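Chapter 7
Setting Up the Simulated Cell

Before anyone powers the arm at Brasthorpe, the cell gets built in software. Same room, same door, same floor, same camera mount. Most faults in this chapter were found there first, at a desk, and fixed for the price of a coffee.

Start with the room. Not the arm – the room. Load the walls, the door and the floor and leave everything else switched off. Check scale. Check that the floor sits at zero height. A floor two millimeters high will make every pick fail later and you will blame the gripper.
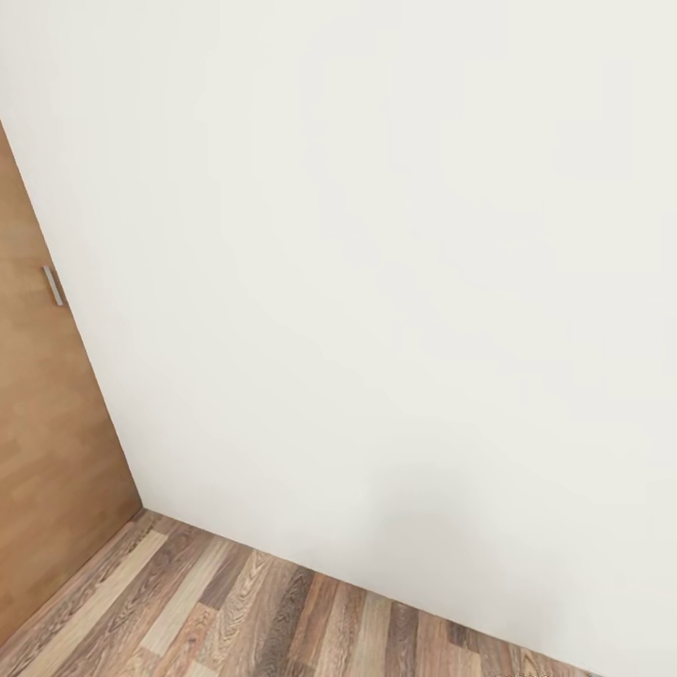
Then the camera. Set the mount angle from the setup sheet, render one view, save it. Xóchitl Orozco keeps hers in a folder named "bare" and compares every new build against it. Good habit, copy it. If the wall and floor meet at a different slant than last time, the mount has moved. Stop and find out why before you touch anyting else.

Joint limits come after that. Then the tool offset, then the home pose. In that order. Sharada Pinto once ran 1,923 cycles with the offset left over from a older tool, and 997 had to be thrown out.

Upkeep is dull and short. Reload the room after each software update, re-render the bare view, write the build number in the log. Section 7.1 covers the room file. Section 7.2 is the camera mount – have your setup sheet open for that one.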